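Inside the Endon workstation

I've had this old workstation at the back of the workshop in Mulletley since September, and I finally got round to taking the side off and having a proper nose about. I do love a machine that was built to be opened! No fancy lights, no glass, just a lot of metal and some very sensible plastic. One picture for now, more when I've cleared a bit of bench.

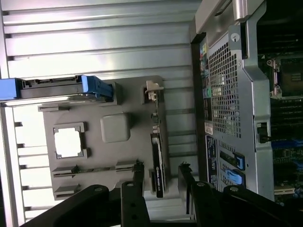 Lid off. Grey plastic air shroud or cover plate, blue latch on the drive tray, and a column of ports on the back panel with the green round one I always look for.

A few notes for anyone with something similar (I know a couple of you from the Prata swap page have been asking).

The blue bits are my favourite part. Blue generally means "go on, pull this" on these older office machines, and you've got it on the drive tray and again on the expansion slot latches. Saves hunting for a screwdriver, which in my house is a job in itself.

The vent grille is all little square holes, and mine get a going over with a soft paintbrush. Don't use the hoover, I did that once on another machine and lost a jumper up the pipe.

There's a lock loop on the back as well, with a keyhole. I haven't got a key for it, so if you've got a tin of odd ones, do shout.

I paid £72 for the lot at the Pedier clearance, monitor included, and I'm still pleased with that. Memory next, I think, then a bigger drive if I can find one for sensible money.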